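Stitches and Scars: What I Learned About How Skin Wounds Heal
Modupe Eze
Final project report, Human Biology
May 15, 2022

I picked wound healing because of my knee. Last December I went down hard on the ice outside the Lundia building and came home with 9 stitches, and I got kind of obsessed with watching the thing change color (my roommate was not a fan of the updates). So when the project list came out, I already knew what I wanted to do!

The books break healing into stages, but they overlap a lot. First the bleeding stops — platelets clump together and a mesh of fibrin holds the clot in place. Then comes inflammation, the red, puffy, sore part. I always figured that meant something was wrong, but in a normal wound it's white blood cells moving in to clear out bacteria and dead tissue. After that, cells called fibroblasts start laying down collagen, and new blood vessels grow in to feed them.

Closing a cut with stitches mostly helps with the gap. When the edges are held together, the body has a lot less space to fill, so the scar usually ends up thinner. Pull them too tight, though, and you can choke off the blood supply along the edge.
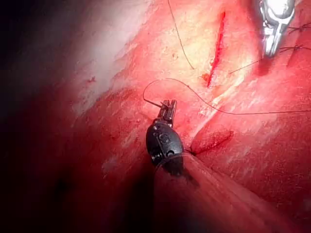

The last stage is remodeling, and it's the one that surprised me. It can go on for a year or more. The early collagen gets swapped out for a stronger kind, and the fibers line up along the direction of pull. Even then, scar tissue never gets quite as strong as the skin that was there before.

For the survey part, my partner Zoriana Maksymiv and I asked 21 classmates how they take care of a small cut. Lots of them said they let it "air out" so it can dry. Most of what we read says the opposite — a clean, covered, slightly moist wound tends to close faster, since new skin cells can crawl across it more easily. Only three people said they'd keep it covered the whole time.

If I did this again I'd ask about age too, and I'd fix question 3, which people kept reading two different ways. Zoriana has the full answer sheets if anyone wants to see them.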